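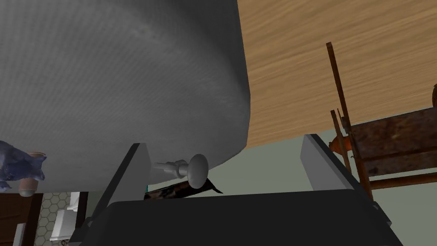 *Gray knob beside a wood surface with a streaky grain*

# Growing Venus flytraps: your questions, answered

We get a lot of mail about flytraps at Luvville, and most of it is from people who were given one as a gift and are now a bit worried about it. Irina Stoica and I have tried to put our usual answers in one spot. If yours is missing, write to us anyway - we like the letters.

**Do I have to feed it bugs?**

No, you really don't. A flytrap makes its food from sunlight like any other green plant, and the insects are more like a vitamin. If it lives outdoors for the summer it will catch plenty by itself. Indoors, one small bug every few weeks is fine, and please don't try hamburger (we've had that letter more than once!).

**Can I close the traps with my finger?**

You can, and everybody does it once. Each trap has tiny hairs inside, and it usually takes two touches close together to make it snap. Closing uses up energy, though, and a trap only has a handful of closings in it before it quits and goes black, so try to keep curious cousins away.

**What water should I use?**

Rainwater or distilled, always. The minerals in most tap water build up in the soil and slowly burn the roots. Chaimae Hegazy, who looks after our bog bench at Tredcombe, keeps a rain barrel going all year and stands her pots in a shallow tray with an inch or so of water in it. 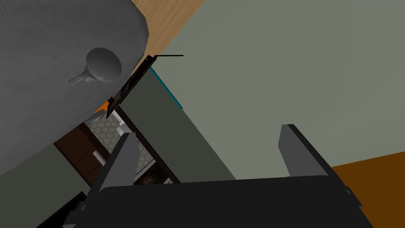 She lets the tray go nearly dry in the cooler months, then fills it again once new leaves show up.

**What soil does it like?**

Plain peat moss with perlite, and nothing with fertilizer in it. Regular potting mix will kill a flytrap, sometimes within weeks. Read the bag carefully, as plenty of peat sold for houseplants has plant food already added.

**My plant turned black in the winter. Is it dead?**

Probably not! Flytraps need a cold rest of three months or more, and they look awful while they're having it. Leave the pot somewhere chilly and bright, keep the soil barely damp, and wait. My own oldest plant looked like a pot of burnt string all through February, and by spring it was putting up leaves again.

**Should I cut off the flower stalk?**

If the plant is small or has just been repotted, yes, snip it when it's roughly 2 inches tall. A big healthy plant can manage a bloom, and the white flowers are pretty in a quiet way.

**How often should I repot?**

Every year or two, in late winter, just before growth starts. Use a plastic pot at least 5 inches deep. The roots go down farther than you'd think for such a little plant.

*Answers by Clifford Zacharias. Last updated Mar 15, 2021.*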